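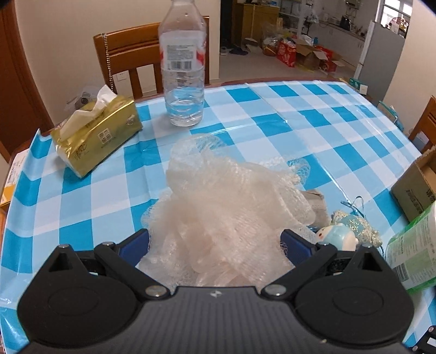
How often should a cat's room be checked for hazards?

Once a season suits most indoor cats, with an extra check whenever furniture moves, a new cat arrives or a kitten starts climbing. The list on this page is the one we use at Stovden before a foster cat goes to a home, and again at the follow-up visit. Comments under each item come from the most recent round of checks.

Home safety checklist for indoor cats
Stovden Cat Fostering, Clemstead
Checked by: Euan Hepburn
Comments reviewed by: Zewditu Chala
Date of check: Apr 5, 2021
Cat: Perka, female, desexed, short-haired tabby
Result codes: OK, FIX (before the cat moves in), WATCH (look again at follow-up)

Windows and balconies

1. Flyscreens fit tightly and can't be pushed out from inside.
Result: FIX
Comment: Bedroom screen pops out of its track with a light push at the lower corner. Spline has shrunk. Owner will replace it and keep the window shut until then. Kitchen and lounge screens are fine.

2. Windows that tilt inward are locked or fitted with guards.
Result: OK
Comment: No tilting windows in the unit.

3. Balcony is netted, or the door to it stays closed.
Result: OK
Comment: Netted top to bottom. Mesh is 3 cm, which is fine for an adult cat. We would ask for smaller mesh if a kitten were going in.

4. Blind cords are cut short, tied up or run through a cleat.
Result: FIX
Comment: Two looped cords in the lounge, both reaching the floor. Cleats supplied on the day. Owner to screw them in above shoulder height.

Plants and food

5. No lilies anywhere in the home, including cut flowers.
Result: OK
Comment: None present. Owner didn't know the pollen and the vase water were dangerous as well as the leaves. Information sheet left on the fridge. If a cat has had any contact with a lily, ring the vet straight away and don't wait for signs of illness.

6. Other house plants checked against the toxic plant list.
Result: WATCH
Comment: One devil's ivy on a high shelf in the hall. The shelf can be reached from the top of the bookcase. Owner would like to keep it and will hang it from the ceiling hook in the laundry, door closed. Look at this again.

7. Onion, garlic, chocolate, grapes and raisins are kept in closed cupboards.
Result: OK
Comment: Onions were in an open basket and have been moved to the pantry.

8. Bin has a lid that the cat can't lift.
Result: OK
Comment: Pedal bin, heavy lid. Cooked bones go straight to the outside bin.

Small and stringy things

9. Hair ties, rubber bands, ribbon, sewing thread and dental floss are put away.
Result: FIX
Comment: Sewing tin in the lounge has no lid. Thread with a needle attached is the worst case, and Perka has a history of chewing string in her last placement. A jar with a screw top will do. If you see string hanging from a cat's mouth or bottom, don't pull it. Call the clinic.

10. Disposable masks are binned, or have their loops out of reach.
Result: WATCH
Comment: Owner hangs hers on the hook by the front door. The hook is high enough, but a cat could get to it from the shoe rack. Suggested a drawer. Ear loops are elastic and get swallowed in the same way as hair ties.

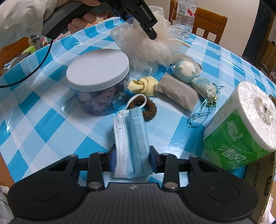

Heat, power and water

11. Chewed or frayed cables replaced, and loose ones covered.
Result: OK
Comment: Cable cover run along the skirting behind the television.

12. Heaters are stable and have a guard.
Result: WATCH
Comment: Column heater is stored until the cold weather and couldn't be tested. Check the feet and the cut-out switch at follow-up.

13. Washing machine and dryer doors are kept shut, and checked before every load.
Result: OK
Comment: Owner already does this from having cats before. A note on the lid helps visitors.

14. Toilet lid down, bath emptied after use.
Result: OK
Comment: No concerns.

Places to hide and rest

15. Gaps behind the fridge, oven and kitchen kickboards are blocked.
Result: FIX
Comment: Kickboard beside the dishwasher is missing a clip and swings open. A nervous cat will go in there on the first night and stay. New clip needed, or tape it until the weekend.

16. Litter tray is away from food and water, in a spot the cat can leave by two directions.
Result: OK
Comment: Tray is in the bathroom, bowls in the kitchen. Bathroom door needs a wedge so it can't blow shut.

17. Scratching post doesn't rock when pushed.
Result: WATCH
Comment: Penner post, 79 cm, on a narrow base. It holds if it stands against the wall. Full-stretch scratching may shift it on the floorboards. A rubber mat underneath would help.

Identification

18. Microchip details are current and the collar has a quick-release clasp.
Result: OK
Comment: Chip scanned and number matches the paperwork. Transfer form signed. Collar clasp opens under a firm tug.

Sign-off

Items marked FIX are to be finished before move-in. Send a photo of each one to Zewditu, who will confirm the date for dropping off Perka. WATCH items will be gone over at the follow-up visit, and the full checklist is next due in October.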